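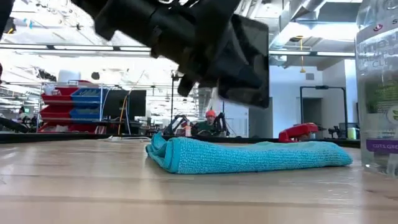
Microfiber cloth

Microfiber cloth is a textile made from synthetic fibers finer than one denier, a unit equal to one gram per 9,000 meters of yarn. It is sold mostly as cleaning cloths, towels and mop covers, and is also used in sportswear, upholstery and filters. Most cleaning grades are a blend of polyester and polyamide (nylon).

Composition

Blends are stated by weight, with polyester first. The common ratios are 80/20 and 70/30. Polyester gives the cloth its strength and shape, while polyamide takes up more water and softens the hand. Cloths of pure polyester are cheaper and are used for dusting, where absorbency matters less.

Manufacture

The two polymers are melted separately and pushed through a shared spinneret, giving a filament whose cross section is divided into wedges. After knitting or weaving, the fabric is treated with heat, chemicals or water jets, and the wedges separate. The resulting strands have sharp edges and narrow gaps between them. Fabric that has not been through this stage is called unsplit. It feels smooth against dry skin and tends to push water along a surface.

Construction

Terry cloth has loops on one or both faces and is the usual form for general-purpose towels. Waffle weave has a grid of shallow pockets and is used for drying glass and dishes. Suede types have a very short nap and are used on lenses and screens. Weight is given in grams per square meter. Thin glass cloths fall near the low end of the range, and plush drying towels near the high end.

Edges may be overlocked, bound with tape, or cut by heat or ultrasound. Cut edges have no stitching and are preferred on soft finishes such as car paint.

Care

Cloths are washed in warm water with liquid detergent. Fabric softener leaves a coating on the fibers and lowers absorbency. Cotton items in the same load shed lint, which the split fibers hold. High dryer heat can fuse the fiber tips and make the cloth stiff. Bleach weakens the polyamide.

In commercial cleaning, cloths are often sorted by color so that those used in restrooms are kept apart from those used in kitchens. The meaning of each color varies by country and employer.

Environmental effects

Washing releases short fiber fragments into wastewater. Treatment plants retain a large share of them in sludge, and the rest passes into rivers and the sea. The amount shed depends on yarn type, edge finish and the age of the cloth.

See also: Chamois leather, Denier, Nonwoven fabric, Terry cloth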